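Packing Snack Bars into a Lidded Container

Teditz Pantry Notes / Storage / Dry goods

Wrapped bars are awkward to store in their retail cartons. The carton takes up the same shelf space when it holds two bars as when it is full, and the flaps tear after a week of use. A small plastic container with a separate lid is a better fit for a drawer, a desk or a lunch shelf. The method below suits bars in sealed individual wrappers. It does not suit unwrapped baking, which needs an airtight tin and a liner.

What you need

One rectangular plastic container, longer inside than your longest bar
The lid that belongs to it
A mat or tea towel
A damp cloth and a dry cloth
A pencil and a strip of masking tape

Our test container was an older Riditz with a fill capacity of 219 mL per compartment once the divider is in. Leave the divider out for this job. The Privgate version has square corners and takes slightly more, but either will do.

Step 1. Clear and cover the work surface

Wipe the table and let it dry. Lay the mat flat near the middle, with the container on it and the lids set behind. Keep them off the front edge, where you will be sorting.

Step 2. Check the container and match the lid

Wash both parts in warm soapy water and dry them fully, including the channel under the rim. Moisture left in the channel will end up on the wrappers. If you own several containers of similar size, test the lids now. A lid should seat on all four corners without being forced. Lids that have been through a hot dishwasher cycle often bow along the long side.

Step 3. Set out the bars

Take every bar out of its carton and spread them around the container so each wrapper can be read. Group them by colour or flavour. Blue wrappers made up most of our batch, with a gold and brown one started in the container to check the length. 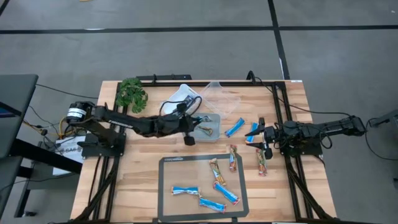
Step 4. Read the wrappers

Go over each bar before it is packed. Check the date first, then the seal at both ends, then the allergen line. Once the carton is in the recycling, the wrapper is the only record of what is in the food. The allergen statement is usually set in bold capitals directly after the ingredient list, and it may be folded under the back seam. Flatten the seam with a thumb to read it.

Note the "may contain" wording as well as the "ingredients" wording. They are separate statements. On the Quaker package we had on the table, coconut, milk, soy and wheat are given as ingredients, and a line about traces follows.

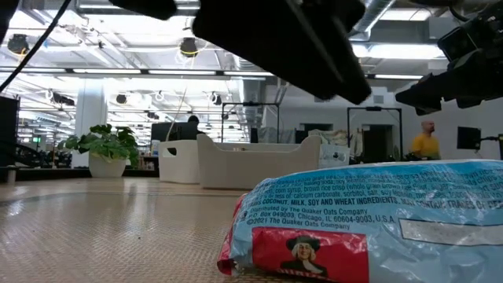 Glossy film picks up glare from ceiling lights, so tilt the wrapper until the small print darkens. If the print is rubbed off or the date cannot be found, put that bar aside to be eaten first and do not store it. Bars for a household member with an allergy go in their own container, labelled on the lid and on one end.

Step 5. Pack the bottom layer

Lay the bars flat and parallel to the long side. A bar placed on the diagonal wastes the corners and lifts the layer above it. Put the latest dates at the bottom. Rounded corners will not accept a stiff wrapper end, so fold the crimped strip under by a few millimetres. Do not crease the wrapper past the crimp.

Step 6. Add the second layer

Place the earlier dates on top, seams down. Stop at two layers. A third layer presses on the lid and will soften anything with a chocolate coating.

Step 7. Close and label

Press the lid down at the corners, then along the sides. Write the earliest date on masking tape and stick it to the short end that faces out.

Storage

Keep the container in a cupboard at room temperature, away from the stove and the kettle. Check the tape monthly. When the top layer is gone, bring the bottom layer up before adding new stock.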